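3.2 Table surfaces in household inventories

The Gruldale survey recorded 283 households, and 900 tables were entered in the final list. Clerks noted the main use of each table and the year it came into the home. Pieces bought before 1960 were mostly handed down within the family – later ones were bought new. Kitchen tables were replaced more often than dining tables, a pattern Özkan also found in Ristero. Finish was coded from the top surface only, as shown in Figure 3. 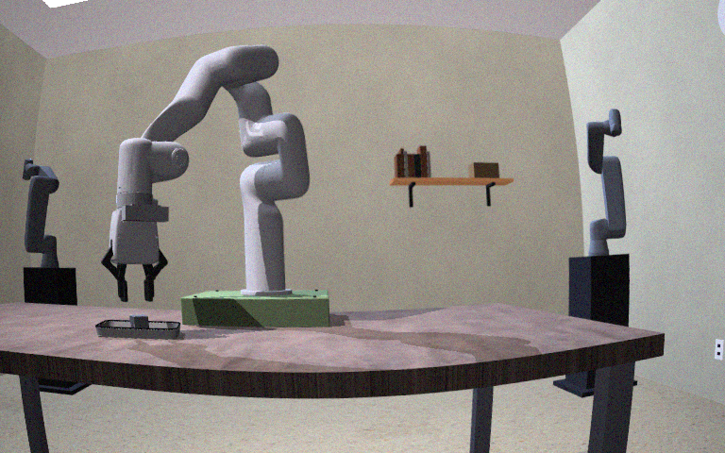
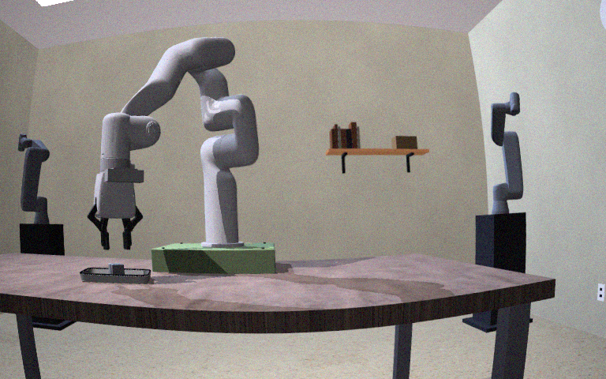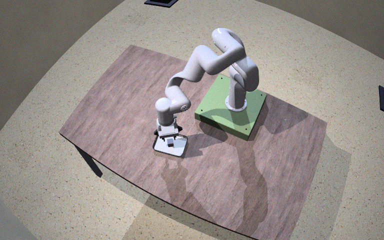
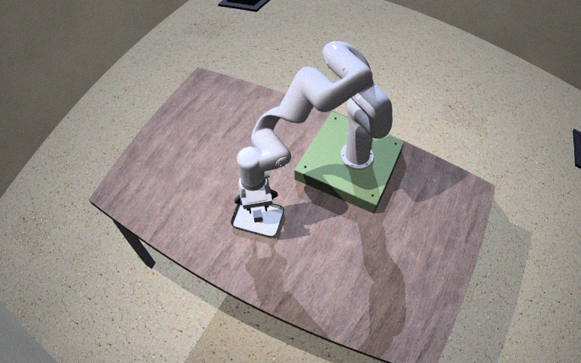

Figure 3. Rendered views of a wooden table.

Legs and undersides were left out of the coding. Where a cloth covered the top, the clerk asked the owner and marked the entry as reported. Reported entries were kept in the totals but dropped from the comparison by age in Section 3.3.

Comments

Berkay Gündoğdu: Were folding tables counted with the kitchen group?

reader_k: The October draft had a longer part on cloths – I would like to see it back.

Related items
Chairs and seating in Ristero homes
The Zumico furniture price lists
Handed-down goods in Gruldale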